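Beans go stale in the hopper, how much should I load?

Posted October 15, 2019 in Coffee and Tea

I switched from pre-ground to whole bean in April and I buy a 341 gram bag every couple of weeks. So far I've been pouring the whole bag into the hopper. The first few days taste great and by the second week the cup is flat and a little papery. I don't have room in the freezer. Is it the hopper, or is it the coffee? The bag is a dark roast from Pretano, no roast date on it, only a best-by.

granard_hill
It's some of both. A hopper lid isn't airtight, and dark roasts go off faster than light ones. The oil is already on the surface and it picks up air and smells from the kitchen. Put in what you'll use in a day or two and leave the rest in the bag, rolled down tight with a clip, in a cupboard away from the stove.
I make two mugs each morning and that takes 30 grams, so I load 70 grams and top up every other day. You may need to grind a touch finer when the hopper runs low, as there's less weight pushing the beans down.
Also wipe out the hopper when it's empty. Dry cloth is fine. If it has an oily film, wash it with dish soap and let it dry overnight before you fill it again. Old oil will make new beans taste old.
On the roast date: skip bags that don't have one. A best-by can be a year out and tells you very little.

Pamis
just buy smaller bags

magnusson300
Agree with the first answer. I'd add that sunlight matters if your hopper is see-through. Mine used to sit by the window and I moved it to the back wall by the outlet. Dark roast in mine too, filled partway. I can't say how much of the difference was the light and how much was buying fresher coffee, I changed both the same week.

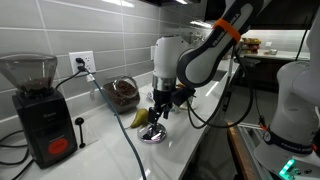
My grinder and scoop on the counter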